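Lista: huerta-y-balcon
Asunto: Re: ¿Riego por goteo o a mano para los tomates?
Fecha: 6 abr 2019

El jueves por la noche escribiste:

> Hola a todos. Me mudé en invierno a un piso con terraza orientada al
> sur y quiero poner tomates por primera vez. Tengo 20 macetas
> heredadas del inquilino anterior, casi todas de barro, y no sé si
> meterme en el lío del goteo o seguir con la regadera. En julio me voy
> una semana y me da pánico encontrarme todo seco. ¿Alguien ha probado
> el programador de Jendix? ¿Y los conos esos de barro? Presupuesto
> justito, aviso.
>
> También me dicen que el sustrato Buto es bueno pero que se apelmaza.

¡Hola! Bienvenida a la lista, o bienvenido, que con el seudónimo no me queda claro :)

Yo estuve tres veranos regando a mano y al cuarto me pasé al goteo, así que algo te puedo contar. Lo de la regadera tiene su encanto en mayo, sales con el café, miras si hay flor, quitas un chupón... pero cuando llega el calor de verdad, una terraza al sur te pide agua por la mañana y otra vez al caer la tarde, y el día que te lías en el trabajo lo pagan los tomates. A mí se me rajaron casi todos los Paiva del segundo año por eso, por dejarlos secar y luego darles un manguerazo con mala conciencia. Y la mancha negra en el culo del tomate, igual, riegos a trompicones.

El programador Jendix lo tengo yo, el sencillo, el de la ruedecita. Va a pilas y me costó 34 euros. Le pongo dos riegos cortos al día y me olvido. Lo único que le encuentro malo es que la rosca es de plástico y si la aprietas con alicates te la cargas (pregúntame cómo lo sé). Cinta de teflón, apretar con la mano y ya está. Ah, y mira antes si tienes grifo en la terraza, que no lo dices. Si no lo hay, existen kits con bomba para meter en un bidón, pero esos no los he usado y prefiero que conteste otra persona.

Los conos de barro me parecen bien para un geranio. Para una tomatera en plena producción se quedan cortísimos, te lo digo con cariño. Una semana de julio con conos y botellas, en una terraza al sur, yo no me la jugaría.

Sobre las macetas: el barro es precioso y transpira mucho, demasiado para lo que quieres. Mide cuántos litros caben en cada una, porque por debajo de veinte litros el tomate de mata alta sufre, y las pequeñas yo las dejaría para albahaca, cebollino y alguna guindilla. Con tomates cherry se puede apurar un poco más. Y acolcha, por favor, acolcha con paja o con lo que pilles. Se nota una barbaridad.

El Buto sí se apelmaza, te han dicho bien. Yo lo mezclo con perlita y humus, a ojo, y me aguanta la temporada entera.

Para atar las matas no compres nada, tira de ropa vieja. Las camisetas de algodón cortadas en tiras son lo mejor que hay, ceden cuando el tallo engorda y no lo estrangulan como la rafia o el alambre plastificado. Haces un ocho, un lazo para la caña y otro para el tallo, sin apretar.
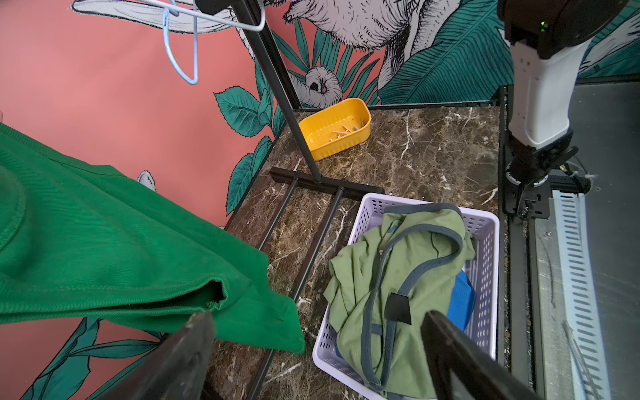

Lo otro que te quería decir es que no plantes todavía. Ya sé que en los viveros está todo a rebosar y que dan unas ganas tremendas, pero las noches siguen frescas y una planta que pasa frío se queda parada semanas. Yo tengo las mías dentro, pegadas a la ventana, y las voy sacando un ratito a mediodía. Como este año me dio por sembrar la variedad Stomalier y germinó todo, me sobran plantones, unos cuantos bastante majos. Si vives por la zona norte escríbeme en privado y te aparto cuatro.

Y prueba el goteo entero antes de irte, por lo menos diez días antes, con los goteros puestos y tú en casa. Siempre hay uno que se atasca y otro que se suelta y le riega la terraza al vecino de abajo.

Ya nos dirás qué haces. Por cierto, ¿alguien sabe si este año hay intercambio de semillas? En la web sigue puesto el cartel del año pasado.

Un abrazo y buen finde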